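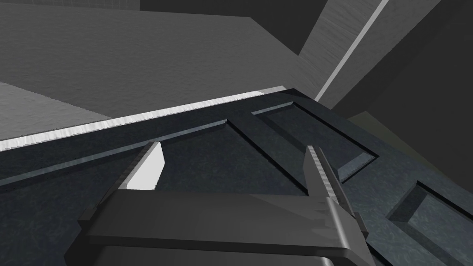
Niall Cowie wrote to us that he had read the whole product page for Sistia Backup twice and still did not know where his files would be kept, who can open them, and what happens on the day he stops paying. He asked if we could answer in normal words. We have tried to do so on this page, and we added the other questions which our support desk receives most often.

Last updated 6/15/24

Sistia Backup: Frequently Asked Questions

General

What is Sistia Backup?
It is an online backup service for small offices. You install a small program on each computer, you choose the folders, and the program sends an encrypted copy to our storage. When a file is lost or damaged, you can bring back an older version of it.

Is it the same thing as file sharing?
No. With file sharing, a file you delete on one computer is normally deleted on the others also. In Sistia Backup a deleted file stays in your backup until its retention period ends. Many of our customers use both, and the two programs do not disturb each other.

Which computers are supported?
Windows 10 and 11, macOS 12 or newer, and the common Linux distributions with a desktop. Phones and tablets can be used for viewing and downloading the files, but they cannot be backed up themselves.

What is Lavano? I see this name in my invoice.
Lavano is the name of our storage plan. Sistia Backup is the program and Lavano is the space where the copies are kept. They are always sold together, but the invoice shows them in two lines. We know this is confusing for bookkeepers and we intend to change the invoice in September.

Storage and privacy

Where are my files kept?
In two data centres, and each file is stored in both. When you open the account, you choose a region. The choice cannot be changed later from the settings page. If you must change it, please contact support and we will move the account for you. During the move, new backups are paused, but you can still restore.

Who can read my files?
Only a person who has your encryption key. The files are encrypted on your computer before they are sent. Our staff can see the size of your backup, the time of the last upload and the names you gave to your computers. They do not see file names or contents.

What if I lose the encryption key?
Then we cannot open the backup, and neither can you. Please print the recovery sheet which is offered during the installation and keep it in another place than the computer. You can print it again at any time from Settings, Security, Recovery Sheet, as long as you are still signed in on at least one computer.

Can I have a separate key for each employee?
Yes, on the Office plan. The account owner can decide if there is one shared key or an individual key for each user. With individual keys, the owner cannot open the files of an employee who has left, unless the option Owner Recovery was turned on before. We recommend that you think about this at the beginning and tell your staff what you decided.

Making backups

How often is a backup made?
The program looks for changed files every 15 minutes. If nothing was changed, nothing is sent. You can choose a longer interval, for example once in a day, if your internet connection is slow or has a monthly limit.

Why does the first backup take so long?
The first time, everything has to be sent. After this only the changed parts of the files are sent, and most people do not notice it any more. You may turn off the computer in the middle of the first backup. It will continue from the same place when the computer is on again.

Will it slow down our internet in the office?
It can, during the first backup. Open Settings, Network and set a speed limit for the working hours. The limit applies to one computer only, so if you have several computers doing the first backup, please divide the number between them.

What does error 302 mean?
The program could not sign in to the server. Most often the password was changed on the website and the program still has the old one. Sign out from the program, then sign in again with the new password. Your settings and backup history will stay.

And error 955?
A file was open in another program and could not be copied. It is usual with accounting databases and mail archives. The file will be tried again in the next round. If the same file is shown for several days, close the program that uses it and press Back Up Now.

Does it work with Gourlay?
Yes. If you use the Gourlay bookkeeping program, install our Gourlay add-on from the Downloads page. It makes a safe copy of the database first and then backs up the copy, so you do not need to close Gourlay. The older Plornetti connector is not maintained any more. It still runs, but please replace it with the new add-on when you have time.

Restoring

How do I restore one file?
Open the program, choose Restore, find the folder and select the date. The restored file is saved beside the current one with the date in its name. Nothing is overwritten unless you tick the box Replace Existing Files.

How long are old versions kept?
On the Basic plan 30 days, on the Office plan one year. The time is counted from the day when the newer version was saved.

My files were locked by ransomware. What should I do first?
Disconnect the computer from the network and pause the backup from the website, not from the infected computer. Then call us. The earlier versions of your files are still in the backup and the locked ones cannot replace them. Do not restore anything before the computer has been cleaned or reinstalled.

Payment and cancelling

How do I cancel?
Go to Account, Plan, Cancel. No phone call is needed. The service continues until the end of the period you have paid for.

What happens to my files after I cancel?
They are kept for 30 days after the last paid day, and during this time you can still download them. After that they are erased from both data centres. We send you two reminders by email before erasing.

Do you offer a discount for schools and charities?
Yes. Please send your registration document to the sales desk. Lauri Lahtinen will answer you, usually on the next working day.

My question is not here.
Write to support through the form on the Contact page and mention the version number of your program. You will find it under Help, About Sistia Backup.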